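Last updated: January
Print this page | E-mail to a friend

The Jasard Ceiling Airer

A clothes airer that lives on the ceiling. You lower it on a rope, hang the washing on it, haul it up again and go about your day underneath your own shirts. Your great-grandmother probably had one. She probably had opinions about how the socks went on it too, and we have put ours further down.

The Jasard is made in our workshop behind the old dairy, as it has been since Ewan Moffat took a broken one off a farmhouse ceiling and decided he could make a better one. The first attempt was worse. It hangs over the bench as a warning, and we dry the tea towels on it.

What you get

Pine rails, sanded and left bare, with rounded ends. A pair of cast iron end brackets, painted black, white or a green we have never managed to match to anything, including the last batch of green. Two ceiling pulleys, one single and one double. Cotton rope, a wall cleat, and screws for fixing into timber. The instructions are on a single sheet, and there is a drawing on the back that Gus did. It is a good drawing. The person in it appears to be enjoying himself, so allow for some artistic licence.

The rails come in three lengths, short, medium and long. Short suits a laundry or a bathroom with some height to it. Medium is what most people buy. Long is for households with small children, or anyone who washes their sheets all at once and likes to see them flying over the stairwell like the fleet coming in.

Will it fit?

You need a ceiling with joists in it and a wall you can reach. Fixed up tight, the rails sit roughly 500 millimetres below the ceiling, and the washing hangs below that. Jeans hang quite a long way below that. If your ceiling is low, hold a pair of your longest trousers up where the airer would go and walk underneath. If you get a cuff in the ear, you want one of our folding racks, or shorter trousers.

High old ceilings are best. The warm air is up there already, doing nothing for anyone, and you have paid for it.

Over a bath works well. Over a staircase works very well, provided you can put the cleat somewhere you can stand without leaning. Over a wood stove is traditional, but keep it well off to one side and read what your stove's maker has to say on the matter. Over the dining table is your own business.

How much will it hold?

A normal load of washing from a normal machine, spun. We are asked this more than anything else and we have tried to be helpful about it, but people's ideas of a load vary. One customer rang to say the rope was hard to pull and it came out, after some chat, that he had a wet doona up there and a wetsuit.

The weak spot is nearly always the ceiling. The screws have to go into the joist. Plaster will hold a screw with great confidence right up until it doesn't. Tap, measure, drill a small pilot hole, and if you find nothing but air, fill the hole and move along. Everyone's laundry ceiling has a bit of filler in it somewhere.

Putting it up

Allow an afternoon, and get somebody to hold the other end. The manual says one person can manage. Gus Ostrowski wrote the manual, and Gus has long arms and no one at home to tell him to get down.

Put the double pulley at the cleat end. We will say that again in the manual, in capitals, and you will still get a third of the way through threading before you check. Both ropes run to the double pulley and come down together to the cleat, and they need to be the same length or your washing will slide gently to the low end and gather there.

Set the cleat at about chest height. Wind the rope in a figure eight and finish with a loop turned under. If there are toddlers in the house, set it higher, and keep the loose rope coiled up well out of reach. Do take that bit seriously.

Using it

Sheets go over two rails with a gap between, so the air can get up the middle. Shirts go on hangers, hooked to the outside rails. Socks go at the ends, in pairs if you are that sort of person. Heavy things should be shared evenly from one side to the other, or the whole affair tips like a badly packed canoe.

Lower it hand over hand. Letting go is faster, but you only do it the once.

We have had a letter from a customer in a very small flat who hangs hers with herbs in autumn, washing in winter, and wrapping paper in December. Another dries pasta on his. Bare pine will take all of that cheerfully, though not at the same time, and we would give it a wipe between the pasta and the gym gear.

Looking after it

Wipe the rails with a damp cloth when they look dusty. If they go furry, a light rub with fine sandpaper along the grain will settle them. Leave them unvarnished, please. Varnish and wet wool do not get along, and the wool comes off second best. A new red towel will leave its mark on bare timber, and some of our older airers have a pleasant tie-dyed look that we did not charge extra for.

The pulleys want one drop of light oil a year. They will tell you when. Rope lasts for years, but look it over whenever you think of it, particularly where it runs through the double pulley, and replace it if it has started to fluff. We sell it by the metre and will cut it to whatever you ask for, even when we think you have measured wrong. We may say so. 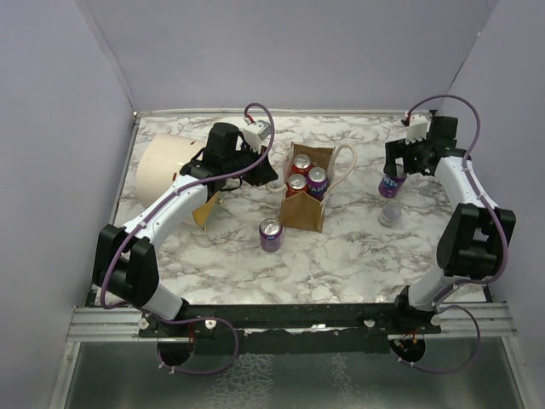
Catalogue issue 2, page 65

Spare parts

Everything on the Jasard can be bought separately. This started as a kindness and has become a steady line of business, largely thanks to people moving house and leaving a bracket behind. Rails, brackets, pulleys, cleat, rope. Tell us the colour and we will do our best, and if it's green, send a photo and lower your hopes.

Brackets from the earlier airers had square holes, and the present rails are round-ended and will rattle in them. We can cut square ends to order. Ewan will sigh, but he does it nicely.

Also in the range

The Hisinach is our folding floor rack, for low ceilings and rented places where the landlord is fond of the plaster. It folds flat, goes behind a door and has yet to take off anyone's skin, which puts it well ahead of the one you have now.

The Pathirana is a wall rail with pegs. It's meant for tea towels and hand washing, and people put hats on it.

The Silix is a peg basket. There isn't much more to say about a peg basket. It holds pegs, and it hooks over the line or over the end of an airer rail. We argued over the handle for most of a winter.

Ordering and delivery

Airers go out by courier in a long thin box, which couriers dislike and will sometimes leave in a hedge. If there's a place you would sooner have it left, put that on the order. We pack the brackets separately, wrapped in a good deal of cardboard, after a bad run with a depot that seemed to be bowling with them.

Long rails cost more to send. We have looked for a way around this and it would involve a saw.

If you change your mind, send it back unused in the box it came in and we'll refund you, less the postage. If you have put it up, used it all winter and then changed your mind, we admire the nerve. Faulty parts we replace without fuss.

Phone orders are welcome in the mornings. In the afternoons the machines are running and Gus answers with his ear muffs on, so spell your street name slowly and have him read it back.

2 comments | Share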